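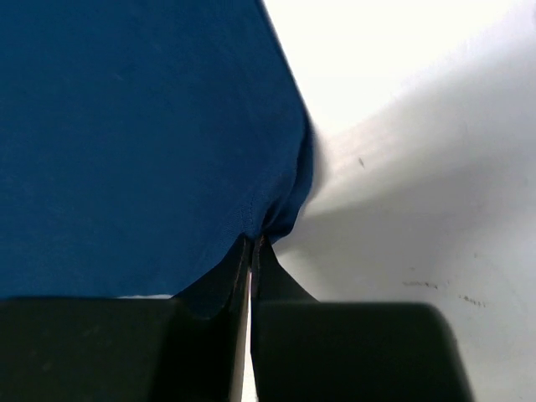

The Long War Against the Laundry Pile

By Glenys Cropper
3/16/20

There is a chair in my bedroom that has not been sat on since we moved to Hebden. I know it is a chair because I remember carrying it up the stairs. These days it is a sort of geological feature, with a lower layer of jumpers, a middle period of T-shirts and, on the surface, whatever I took off last night and judged to be neither clean enough for the drawer nor dirty enough for the basket.

I mention this so that you understand who is writing. When the editor asked for a piece on folding, she was under the impression that I did some.

I come from folding people. My mother folded tea towels in thirds and then in half, and if you folded them in half and then in thirds she would wait until you had left the room and do them again. My aunt ironed socks. In that house a fitted sheet went into the airing cupboard as flat as an envelope, and I was well into my twenties before I learned that other families rolled theirs into a ball and leaned on the door.

I have been a leaner ever since. But it is March, the light has started coming in at an angle that shows everything, and I decided to give the matter a month.

The first thing you find when you start reading about folding is that there are sides. The flat folders believe in stacks. The filers stand everything on its edge in the drawer, like records, so that you can see all your T-shirts at once and be depressed by them at once. The rollers are mostly people who have been in the army or gone round South America with one bag. All three are certain the other two are living in squalor.

I began with filing, as it had the best pictures. The method asks you to lay the shirt face down, bring in the sides, tuck back the sleeves and then fold upwards until you have a small packet that stands up by itself. Mine stood up by itself for as long as I was looking at it. A proper cotton T-shirt with some weight to it will do as it's told. Anything thin and stretchy slides over sideways like a man on the last train, and takes its neighbours with it.

Knitted fabric is the root of most of this. A woven shirt has opinions about where its creases go and will help you. A knit has none. You pick it up by the middle and it hangs in a sulk from your fingers, all the corners pointing at the floor, and you have to go hunting for a hem before you can do anything at all. I must have spent half my adult life hunting for hems. I found that if I did nothing else but pick things up by the edge, the whole job went faster, and I was annoyed to have reached my age before trying it.

For professional advice I went to Wenton, where there is a laundry that does service washes for half the valley. I had rung ahead and asked if I might stand at the folding table for a morning. They said I could if I kept my elbows in.

The woman who runs the table had been there longer than the table. She folds a bath towel in the time it takes me to find the label, and she talked the whole way through, mainly about her knees. On an ordinary day, she told me, she will put 252 towels through her hands before dinner, most of them from holiday lets, and she no longer sees them. I asked what she saw instead. She said she was usually thinking about what to have for tea.

Her method, when I made her slow down, was mostly a matter of the first pinch. She takes hold of two corners, snaps the towel once so that it hangs straight, and everything after that is just following the line. If the first grip is wrong she doesn't try to rescue it. She drops the towel on the table and starts again, without any of the muttering I had assumed was part of the process. I did 44 in the same morning. She refolded 11 of mine, in front of me, and was very nice about it.

I also asked about fitted sheets, in the hushed voice you might use with a doctor. She put her hands inside two of the corners, turned one over the other, did the same again with the remaining pair, and laid down a rectangle. I asked to see it again. She did it again. I have watched this done slowly, quickly and from behind, and I can tell you that at some point between the second corner and the third, something happens that the human eye is not equipped to follow.

Back home, I bought equipment, as people do when they have been shown up. There is a hinged folding board called the Petia, which cost me more than the shirts I was going to fold on it. You lay the garment down, flip the left panel, flip the right panel, flip the bottom up, and there is your shirt, exactly like one in a shop. I was delighted with it for the best part of an evening. I folded everything on the chair. I folded two things belonging to my husband that he was planning to wear. Then I had to find somewhere to keep the board, and it now lives behind the bedroom door, where it falls over when anyone comes in.

I had less luck with the Grimisel, a set of fabric dividers for drawers. They arrived flat and were meant to spring into boxes. They sprang about halfway. I have them in the sock drawer, where they lean against one another for support, and the socks have gone back to doing what they like.

What did stick was duller than any of this. I stopped saving it up. My old system was to let the clean washing gather until there was enough of it to be frightening, then deal with it in one long bad-tempered session in front of the television, breaking off somewhere in the pillowcases. A single load, folded straight off the airer while the kettle is on, is nothing much. It isn't pleasant exactly, but it is over before I've thought of a reason to be elsewhere.

I have also lowered my sights. Pants are not folded in this house and won't be. Gym things go in a basket, where they can reflect on how seldom they are called for. Jumpers get folded in half, arms in, half again, and stacked no more than four high, because the fifth always turns out to be the one I want and I pull it from the bottom like a tablecloth.

And I counted, once, what we own that needs folding, down to the flannels. I had guessed at 70 items. There were over 700, if you allow the napkins, and I think you have to allow the napkins, though I can't remember when we last used one. A good bag of them has gone to the charity shop, along with nine tea towels commemorating places I have never been.

The jumpers have a shelf. The tea towels are in thirds, then halves, in case my mother visits. The chair was completely clear for four days in the middle of the month, and it's a nicer green than I remembered. I did sit on it. It's rather low, and one of the legs is loose, and by the following evening there was a cardigan over the back.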